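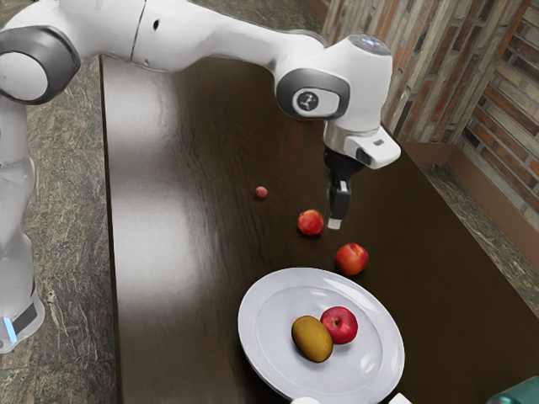 Avirgate Releases Simulation-First Planning Service for Robot Arm Buyers

FUKTHORPE, 5/11/24 - Avirgate today released Rajput, a planning service for food packers and small kitchens that are preparing to purchase their first robot arm. The service lets a buyer run a proposed work cell in simulation before committing money to hardware, floor work or guarding.

Rajput starts with a rendered cell. The standard demonstration cell uses a white arm with a black two-finger parallel gripper over a wooden table, with apples and a kiwi as the handled items and a round plate as the place target. Buyers can replace the table, the produce and the target with their own dimensions and weights.

Each study covers reach, gripper opening, approach height and clearance to nearby walls. The output is a written report with a parts list and a budget table, split into purchase, installation and first-year service. Items that depend on the site, such as electrical work, are listed separately and left unpriced until a site visit has taken place.

"Most of the requests we receive begin with an arm model and a price," said Marichka Nechyporuk, planning lead at Avirgate. "The gripper and the table height usually decide more of the budget. We ask for the item list first - sizes, weights, surface, how much bruising is acceptable - and select the arm after that."

The Rajput library holds 2638 item models, of which almost 800 are fruits and vegetables. Items missing from the library can be added from measurements and reference photos supplied by the buyer.

A single-cell study is priced at $3000. Each additional layout of the same cell costs $300. Study fees are not credited against equipment, and Avirgate does not sell arms or grippers. Reports may be passed to any supplier for quotation.

Simulation results do not replace a risk assessment or a physical grip test. For soft or irregular produce, Avirgate recommends that buyers reserve money for a trial with real stock before placing a final order. Trials can be booked at the company's test room in Fledden from August.

Studies can be ordered now. Buyers should have a floor plan, an item list and a target rate per hour ready at the time of order.

Press contact: Marichka Nechyporuk, Avirgate, Fukthorpe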